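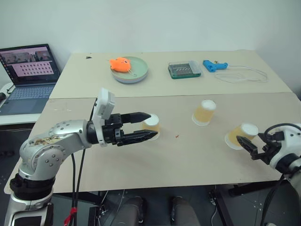 Fitstead clear party cups, pack of 100

I went back and forth on these for longer than anybody should over plastic cups. We have people over a lot once the weather turns, and for years I bought whatever was stacked by the register at the grocery store, which meant a different cup every time and usually a few that split down the side before anyone had finished a drink. My sister-in-law finally told me to order a decent box and be done with it, so in May I did.

The first thing I'll say is that they look nice when they're full. I like a clear cup for beer because you get the pale gold color and the white head on top, and a row of them on the table makes the whole thing feel a bit more like a party and less like a Tuesday-night leftover situation. The same beer in one of those solid red cups could be anything, and half the time people lose track of which is theirs and whether there's any left in it.

As for pouring, a plastic cup is light and wants to scoot away from you, so leave it standing on the table and keep a finger or two on it while you tip the bottle. Go slowly. I pour most of the beer, wait for the foam to drop a little, and then top it off. If you fill right to the brim you'll be wiping the table down all evening, and I speak from experience there! Mine is a pale tabletop made of two panels pushed together, and anything that spills heads straight for the seam.

Now the sturdiness, which is what I really wanted to know when I was reading reviews myself. They're firm enough that you can pick one up full without the sides caving in, though I wouldn't squeeze. My father-in-law has big hands and managed to crack one, and I had another with a rough spot on the rim right out of the sleeve. That's 2 bad ones out of the 94 we've used so far, and I can live with that.

I did try washing a few. By hand in warm water they came out fine, a little cloudier than they started, and I've kept those in the garage for rinsing paintbrushes. The dishwasher was a mistake — they came out leaning like old fence posts.

My one real grumble is the packaging. The cups come in long thin sleeves that tear all the way down as soon as you open them, so you end up with a slippery tower of cups rolling around the pantry. I moved mine into an old cookie tin and that has worked well enough. I'd also love a pack of 150, as we're nearly through this box and the summer isn't over.

I compared them with the Bravidov ones my neighbor buys, and hers are a touch thicker but cost more, and I couldn't taste or feel enough of a difference to switch. Four stars from me, and I'll be ordering again before the next cookout.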